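Unit 4: Reading a Rental Property Before You Manage It
Course handout, Residential Property Management
Pernness campus, April intake
Course leader: Rosângela Tavares

Purpose of this unit

Students completing this unit should be able to carry out a first inspection of a rented home, write up the condition of each room in plain terms, and decide which matters belong to the owner, which to the tenant, and which must be passed to a licensed trade. The unit is assessed by a written inspection report of no more than 1365 words, excluding the cover sheet.

4.1 The condition record

A condition record is a dated and signed account of the property at the start of a tenancy. It is the document most often relied upon when a deposit is disputed. Entries must state what was seen and where. Words such as "good" or "fair" carry little weight unless the writer also says what they refer to. "Bedroom 2, north wall, scuff marks below the window" is an acceptable entry. "Walls fair" is not.

The Ratcombe sample report, handed out in the first session, contains 23 entries. Students should mark those they consider too vague and bring the marked copy to the seminar.

4.2 Fixtures, fittings and services

A fixture is attached to the building and normally passes with it. A fitting may be removed. The line between the two is often argued, and the lease should settle it wherever possible. Shelving, curtain rails and light fittings are the usual points of dispute.

Services include water, gas, heating and electrical supply. The manager records the visible condition of outlets, switches, boxes and covers but does not open, test or repair them.

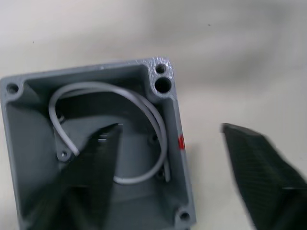

Where a defect is suspected, the entry should give the location and the date on which the owner was told. A copy of the notice is kept with the record. Arlindo Bezerra's reading on the limits of the manager's duty (course pack, page 16) is required for this section.

4.3 Notice and access

Except in an emergency, the tenant must receive written notice before any visit. Periods differ by jurisdiction, and students must check the rule that applies locally. In the Kutidcombe case study, the manager entered after a telephone message only. Consider whether the tenant's complaint was well founded and what record would have answered it.

4.4 Seminar questions

Who should hold the signed original of the condition record?
May a tenant add entries after moving in, and within what time?
How should disagreement over an entry be shown?

Reading for next session: course pack, page 21 onward. Seminar groups are led by Huw Gwynne and Neusa Medeiros. Group lists are posted outside the department office.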